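Open day at the Plevum workshop

Members who signed up for the fall visit met at the Plevum workshop on Skondgate on 13/09/2026. The doors opened after lunch and the group was taken through in small parties, with plenty of time at each stop. Most people had asked to see the robot tables, so the tour started there.

The work at Plevum is on household tidying. The team wants a robot arm to take a spoken or typed request, such as "put the cube on the plate" or "close the drawer," and carry it out on a table it has not seen set up that way before. Adanech Assefa ran the demonstration and took questions. She has been with the project since it began and told us that the objects are ordinary on purpose. A plate, a drawer and a box with a lid catch give the arm enough trouble.
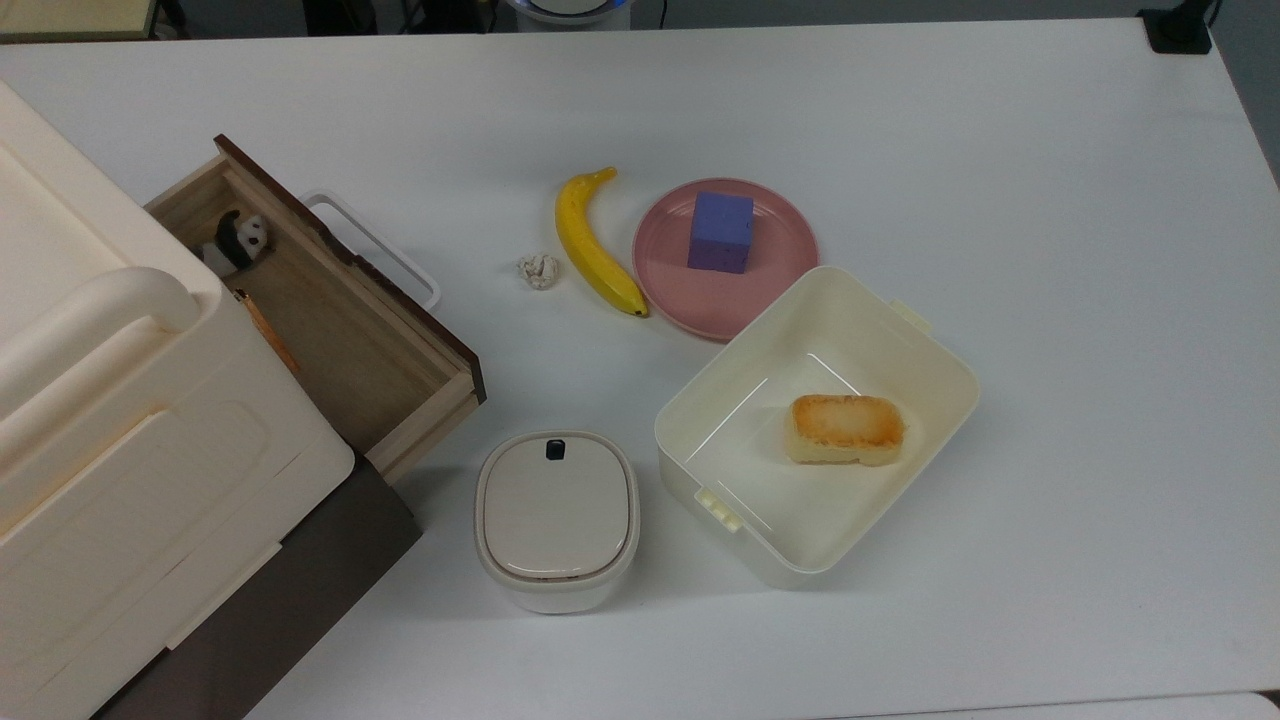 Visits and Outings

The table is set again between runs. Small things get moved a little each time: the banana may lie beside the pink plate in one layout and behind it in another. Adanech said the setting up is the slow part of the day, and that visitors are always surprised by how much of the job is done by hand.

Each run is stored under a number. The project has 3,619 runs on file so far, and 1,987 of those involve the drawer in some way. Drawers are hard for the arm, she explained. It has to find the handle, pull in a straight line and stop before the drawer comes out too far. A person does this without looking. The software, which the team calls Kumsa, has to work out the line of the pull from the camera pictures.

Several members asked about speed. The arm moves slowly, and the team is in no hurry to change that. Adanech said they would like it to be dependable first. She also said that soft and crumpled things, paper especially, are a separate problem from blocks and plates. The shape changes when you squeeze it, and the grip has to be worked out again.

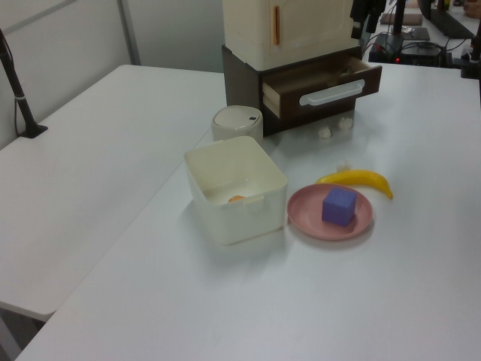 Someone asked whether the arm could be used in a real kitchen. The answer was no, not at present. It is fixed in one spot, it has a limited reach, and the lighting in the workshop is kept steady. A second project, Clerketell, is looking at what happens when the lights change or a person walks past. That work is at an early stage and was not part of the tour.

The questions went on past the planned finish and the last party left late. Thanks to Adanech and everyone at Plevum for their patience, and for the coffee.

A total of 87 members put their names down for the visit, more than the workshop could take in one afternoon. Plevum has offered a second date in December for those who missed out. If you were on the waiting list you do not need to apply again. Anyone else who would like to come should write to the newsletter desk with a name and a phone number. Please note that the entrance on Skondgate has three steps and that parking is on the street only.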